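Apr 2, 2020

Day whatever of being home, and I have finally stopped putting on proper shoes. It's slippers now, from the moment I get up until the moment I go to bed, and I don't think I'll be going back easily.

Slept badly again. I lay there at four in the morning doing sums about flour. We've got most of a big bag, plus the heel end of the rye that Mariama left on the porch last week (in a pillowcase! she'd run out of bags), and if I bake every second day that takes us nicely past the middle of the month. Then I started wondering whether yeast goes off, and got up and googled it, and of course after that there was no sleeping. So I sat in the kitchen with the small lamp on and a cup of tea and listened to the fridge, which has developed a sort of hiccup.

The bread, then. Loaf number one was a brick. Loaf number two was a brick with a hole in it. Today's was the third go and I let it sit all night beside the hot water tank, as Aparecida told me to do, and it came up over the edge of the tin like something out of a horror movie. I was so pleased I rang her before it was even out of the oven. She made me knock on the bottom of it and hold the phone up so she could hear. Apparently it sounded "acceptable", and from her I'll take that. We ate half of it standing up at the counter with the last of the plum jam and neither of us had any lunch.

Adalberto's working out of the spare room and has colonized the whole upstairs. There are cords down the hallway. He has meetings with the Jullumitz people at hours that make no sense to me, and he's got a voice for them, a bit lower than his real one, that I had never heard in all the years we've been married. I brought him a slice of the bread in the middle of one and he introduced me! I was in my housecoat. I waved the butter knife.

After that I decided to do the big closet, which I've been threatening to do since October. Everything came out onto the bed. I found the good tablecloth, a bag of buttons, two umbrellas that belong to Arlindo, and a scarf I accused my own sister of losing. I made three piles – keep, mend, and give to Precious for the drive once there's a drive again – and then the cat lay on the mend pile, so that was the end of mending. The keep pile is far too big. I kept holding things up and remembering where I'd worn them, and there's a skirt in there that hasn't done up properly for a decade, but I wore it to the Flutangate ferry the summer we met and I'm not putting it in any bag.

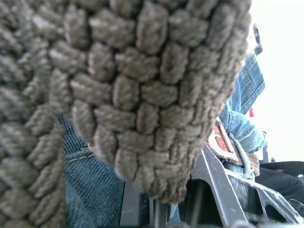
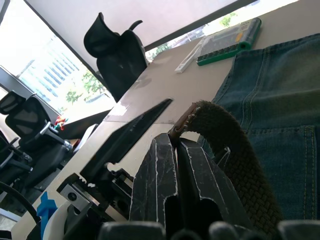
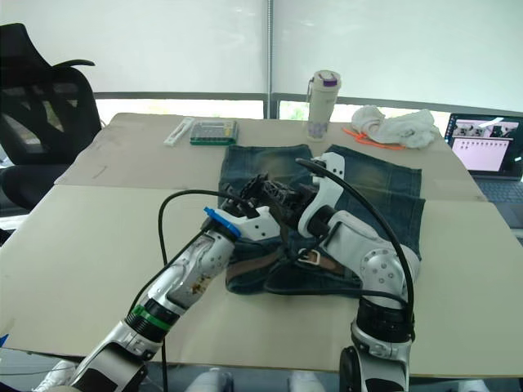
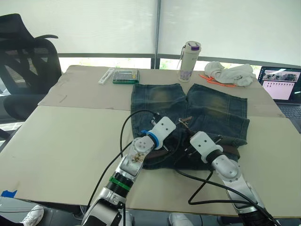 Knits, a belt and denim

Filed under: Home & Closet

By two o'clock I couldn't stand the sight of a hanger, so I put on my coat and went for my walk. Same loop as always, down Macedo Street, along the creek and back up past the school. It's odd how well you get to know a street when it's the only place you go. The people at the corner have painted their door yellow. Somebody's put a teddy bear in the upstairs window at 72, and the bear has a different hat from the one it had on before, so now I'm going to have to check it every day. I met Precious coming the other way with the dog and we both stepped off the sidewalk at the same moment, in opposite directions, and ended up hollering across the road about her knee. It's no better. They've put off her appointment and she doesn't know until when. She was cheerful about it but she looked tired, and I wished I could have walked along beside her for a bit.

The creek's up. The ice has gone from the edges and there were two mallards going around and around in the bit by the culvert, having a lovely time. I stood there for ages. It was grey and not at all warm, but it smelled like spring, that muddy smell, and I took my hat off just to get some of it.

Came home to a message from Arlindo. The Hallar choir is going to try practising over the computer, and would I please download something and be ready at seven. Well! It was a disaster from start to finish. Everybody was half a second behind everybody else, and the altos were simply not there at all. In the end he had us all mute ourselves and sing along to him at the piano, so I sang the whole of the Fauré by myself in the kitchen with the colander drying next to me. I thought I'd feel silly, and I did for the first page or so, but then I got into it and let rip, and Adalberto came down to see what was wrong.

We stayed on for a while afterwards, just talking. Mariama showed us her seedlings, held up one at a time to the camera. Tomatoes, mostly. She's promised me six. I have nowhere to put six tomato plants but I said yes please.

Supper was soup out of the freezer, unlabelled, and it was split pea after all. Rang Mum at eight. She's watching far too much news and I told her so, and she told me I was a fine one to talk. She wants the recipe for the bread, so I have to write it out tonight in big letters and get it in the mail. Must find stamps. I think there were some in the drawer with the batteries.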